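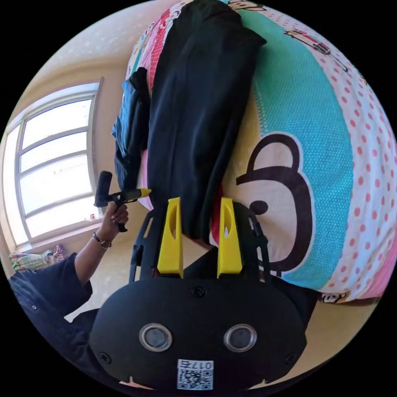
Dyeing at home fails most often at the weighing stage. All recipes in this unit are worked out from the dry weight of the cloth, so weigh first and wet it afterwards. A dark navy-black garment like the one lying on the patterned bedsheet won't take a lighter colour, and should be left out of the exercise. For 300 g of plain cotton, use 125 g of salt. Linen takes the same.

Keep a strip of undyed cloth for the record sheet.

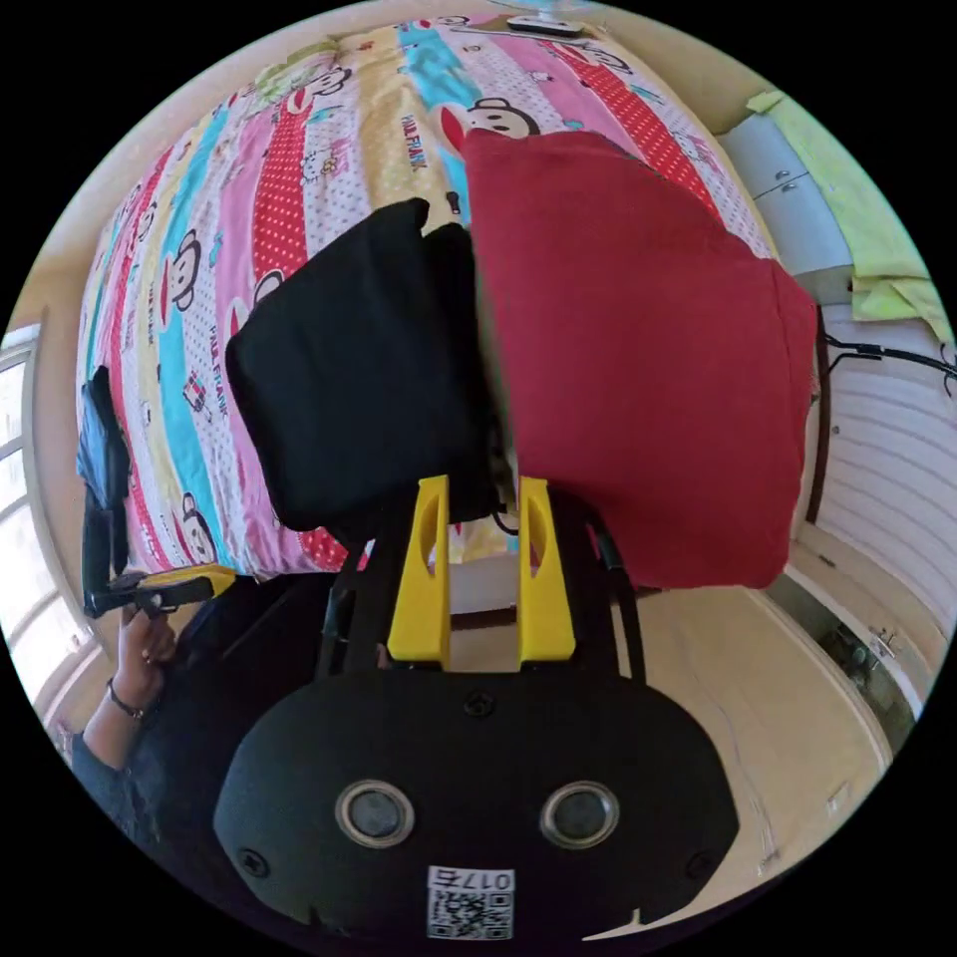

Milagros Bedoya
Course tutor, Textiles and Colour

Printed cloth is covered next. Stripes in pink, yellow and turquoise need separate screens if screen printed, one for each colour. Read Aller, pages 86 onwards, before the November session and bring your record sheet.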